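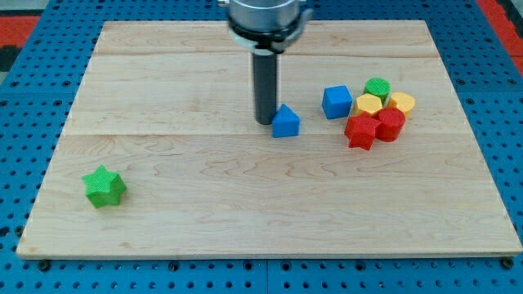
Trendus, the listed holding company behind the mobile games publisher Zovport, reports third-quarter results on Sunday evening, home-market time. The main item for holders is likely to be deferred revenue. Under the accounting policy adopted last year, money received for in-game currency is booked as a liability and released to revenue over the expected life of a paying player, which the company now puts at 18 months. Before the change it used eight. The effect resembles a board made up of several planks with visible seams between them: each quarter's reported figure is joined from strips of older sales, and the surface says little about how much was sold in the last strip. Bookings, given in a table near the back of the release, are the better measure of current trade.

Bookings have been flat for two quarters while reported revenue has gone up. Both can be true under a longer release period, but the gap should start to close in October, when the first large block of currency sales under the new policy is fully recognized. If bookings do not pick up by then, reported revenue will follow them down with a lag.

The second item is concentration. One title, Ernavstead, brings in around 80 percent of bookings. It is now in its seventh year, and the last two content updates produced smaller spending peaks than the ones before them. Management has said that a sequel is in development but has given no launch window and no budget. Development costs are being capitalized, so they do not yet show in operating profit – they appear in the cash flow statement under investment in intangible assets.

Siu-fong Chuang, chief financial officer, told analysts on the last call that the planned purchase of the advertising technology firm Aksoy would be paid for in cash and existing credit lines, with no new shares. The price was not disclosed. Holders should check the note on borrowings for any change in covenant terms, and the note on related parties, as Trendus already owns a minority stake in Aksoy and will have to remeasure it at fair value when the deal closes. Any gain on that step would be noncash and should be left out of comparisons with the prior year.

The dividend is expected to be unchanged.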